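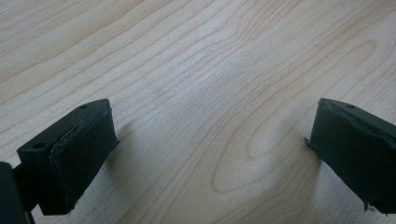
**Aushilfe für Buchhaltung gesucht (m/w/d), 42 % Pensum**

Wir sind Jamonari, ein kleiner Verlag für Wanderkarten mit 7 Mitarbeitenden. Ab April suchen wir eine Person, welche die Rechnungen unserer fast 80 Buchhandlungen betreut.

Sie bringen mit:

- Erfahrung in der Debitorenbuchhaltung
- gutes Deutsch, Spanisch ist ein Vorteil
- Geduld bei Mahnungen

Die Stelle ist zuerst auf drei Jahre befristet. Homeoffice ist nach der Einarbeitung möglich.

Ihre Bewerbung richten Sie bitte an Frau Nayeli Chambi, Personal.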